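Clearing Up After Snack Time: Our Report
by Valentina Farías and Leandro Rivadeneira

We chose snack time because, well, it is the part of the day everyone loves and the clearing up is the part everyone puts off! Our question was a simple one – does a table get cleared sooner when the tray and the bin already have their own places? Ms. Escobar let us use the white table for the whole of July, and we are very grateful to her for that.

Plates go on the blue tray at the left end, and cups and wrappers go in the white bin past the right end.

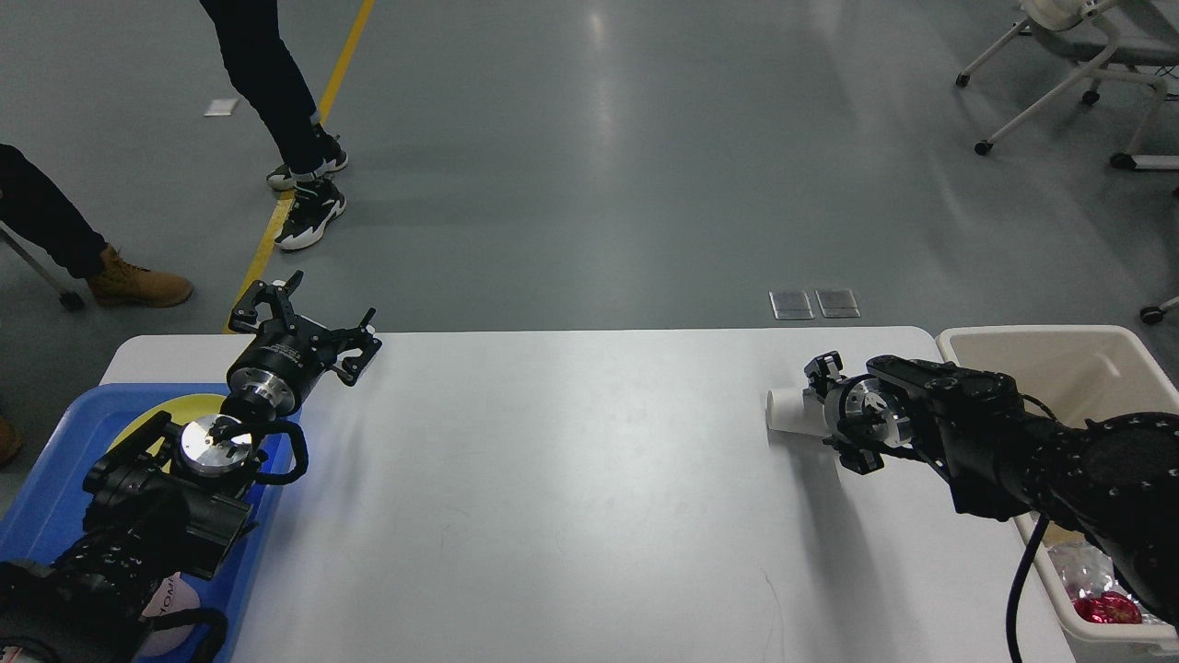

We asked 50 classmates which job they liked least, and 233 comments came back, many of them long and quite funny. Cups were the big complaint, as they tip over and roll. Aldana Garrido suggested stacking them before carrying them over, and we tried that every Tuesday – it felt calmer, though we did not time it as carefully as we should have. Next term we would like to try a second tray, just for cups.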